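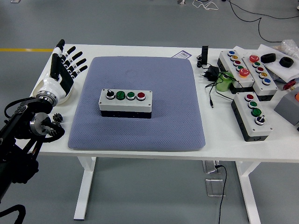

Prorkulport is my list of push-button control boxes, the kind you bolt beside a conveyor or a garage hoist, and this README tells you how the list is laid out. I started it because I kept buying the wrong replacement box. Every row is one box, and the controls get written down in order along the faceplate, selector end first if there is a selector. So the one sitting on the blue-grey cushion goes in as "selector black, green, green, red", with four screws in the screws column. Easy! Spelling is "grey" all the way through, so please search for it that way.

Search this collection Go

Last updated: December

The main file has 475 rows and the notes file has 38 (mostly me grumbling about faded labels). Colours are what I'd call them in ordinary daylight, and anything I couldn't decide on is marked "unsure". I never test the wiring, so don't go looking for voltage in there. 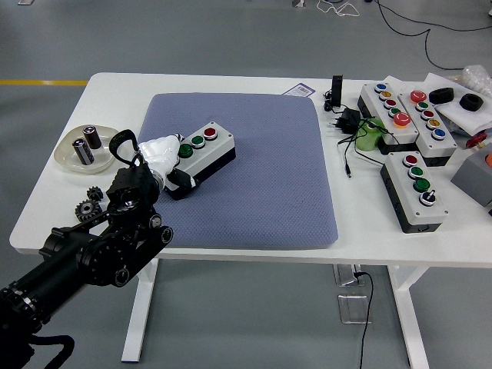 Category: Hardware lists > Buttons and switches

Two columns trip people up. "Row" is for buttons in a single line, and a short one like green, green, red is as plain as it gets. "Mushroom" is yes or no, and it's yes for a box like the five-control one at the top right, with blue, yellow, red and green and then the red mushroom head on its orange base. I write the base colour in brackets after the button – Natalie Inskip talked me into that and she was right, it's saved me a heap of mucking about.

Boxes that came out of the old Flilville workshop have an F in front of the number, and the Edar ones have an E. Numbers start at 2000 so they don't clash with Tài Châu's earlier list, which I've left alone. If you spot a doubled row, send me both numbers and I'll sort it out over a cuppa. I still have 5 boxes from Edar with no row at all, and they'll go in once I find their lids.

Tags: push buttons, control boxes, selector knobs, README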